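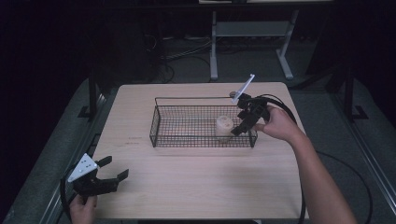

*Foto: Iñaki Quintana*

# Ein Stern, der zu früh blinzelt

Der Anruf kam um vier Uhr morgens, und Olga Prieto war sofort hellwach. Am Teleskop auf dem Bermúdez-Plateau hatte die Nachtschicht wieder einen Helligkeitseinbruch gemeldet — den dritten in derselben Beobachtungskampagne, und wieder bei Skativine, einem unscheinbaren roten Zwerg in 439 Lichtjahren Entfernung. »Ich habe mir den Mantel über den Schlafanzug gezogen und bin losgerannt«, erzählt die Astronomin und strahlt dabei, als wäre es gestern gewesen.

Skativine wird von einem Planeten umkreist, so viel wusste man schon länger. Alle 22 Tage zieht er vor seinem Stern vorbei und schluckt einen winzigen Teil des Lichts. Ein solcher Transit lässt sich eigentlich auf wenige Sekunden genau vorhersagen. Dieser hier aber kam zu früh, beim nächsten Mal zu spät, dann wieder zu früh, und zwar um bis zu 186 Minuten! Für Himmelsmechaniker ist das ein Fest. Irgendetwas zerrt an dem Planeten, und dieses Etwas muss ordentlich Masse haben.

Prieto tippte zunächst auf Sternflecken, die das Signal verfälschen. Ihr Team beobachtete den Stern deshalb in mehreren Farben gleichzeitig, denn dunkle Flecken fallen im blauen Licht stärker auf als im roten. Die Kurven lagen fast perfekt übereinander. Also ein zweiter Planet, weiter draußen, auf einer stark geneigten Bahn, sodass er von uns aus gesehen nie vor dem Stern steht. Die Gruppe nennt ihn Zumlow, der innere heißt Clilano.

Wie schön das zusammenpasst, zeigt sich in der Rechnung. 500 mögliche Bahnen hat das Team am Computer durchgespielt, und nur eine schmale Familie davon bleibt über Jahrmillionen stabil. Zumlow wäre demnach ein Gasriese, der seinen kleinen Nachbarn bei jeder Begegnung ein wenig anschubst oder abbremst — man kann sich stundenlang in diesen Simulationen verlieren, in denen die beiden Bahnen langsam umeinander taumeln wie zwei Reifen auf dem Jahrmarkt.

Offen ist, wie Zumlow in seine schräge Lage geraten ist. Vielleicht kam vor langer Zeit ein anderer Stern zu nah vorbei, vielleicht gab es einmal einen dritten Planeten. Im Oktober steht Skativine wieder günstig am Nachthimmel, dann will Prieto mit einem Spektrografen nach dem leichten Wackeln des Sterns suchen. Die Beobachtungszeit ist bewilligt, sieben Nächte am Stück.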